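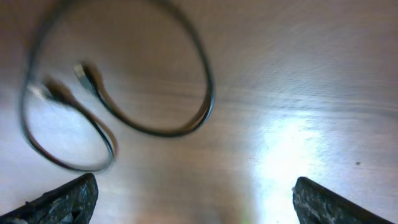 3. What people keep, and why it ends up in a drawer

Home | Papers | Methods notes | Archive | Contact

Figure 3. A black cable on a wooden tabletop.

I'll start this section with a confession. When I planned the household study I thought the interesting stuff would be in lofts and garages, and I gave the kitchen drawer about ten minutes of each visit. Kamlesh Shukla, who did half the visits with me, kept telling me I was being daft, and by the second month I had to agree with him. The drawer was where people wanted to talk!

We ended up with 64 households in two towns, Sudenau and Ganik, and between them they let us list 3,218 things that nobody in the home had used for a year or more. Of those, 624 were leads, chargers or cables of one sort or another (Figure 3 shows the plain black kind). I'd expected old clothes to come out on top, and in Ganik they did, but Sudenau is a town of small flats and the clothes there seem to get passed on to cousins fairly quickly. Cables don't get passed on to cousins.

We asked the same question each time: "What would have to happen for you to let this go?" I like this question a lot better than "why do you keep it?", which we used in the pilot and which made people defensive. One woman in the pilot shut the drawer and offered us cake instead. (It was very good cake, but it isn't data.)

The answers about cables were oddly alike. People said they'd let one go once they knew what it was for. They couldn't find out what it was for, so it stayed. Over 490 of the cables fell into this group, and I've called them "orphans" in the tables, though Kamlesh still thinks the word is too sad. Clothes had a completely different sort of answer, tied to weight, weddings and weather. Tins of paint came somewhere in between – people knew exactly which wall they belonged to, but the wall had often been painted over since.

I don't want to push this too far. Lu and Grero both treat keeping as a kind of insurance, and plenty of what we heard fits that well enough: a spare fuse, a second tin opener, candles. Where I part company with them is over the orphans. You can't insure against something you can't name, and our households knew that perfectly well and laughed about it. What they described was closer to politeness, as if throwing the thing out before working out its job would be a bit rude.

There was one more pattern, and it's a weak one. Homes where somebody had moved in during the last two years held fewer orphans, except where two adults had merged their drawers, and then they held lots more. We visited most of the merged homes in December, when everyone was hunting for fairy lights, so the season may be doing some of the work. Section 4 goes back to those homes and looks at who did the sorting.

Last updated: 2/23/18

14 shares | 3 comments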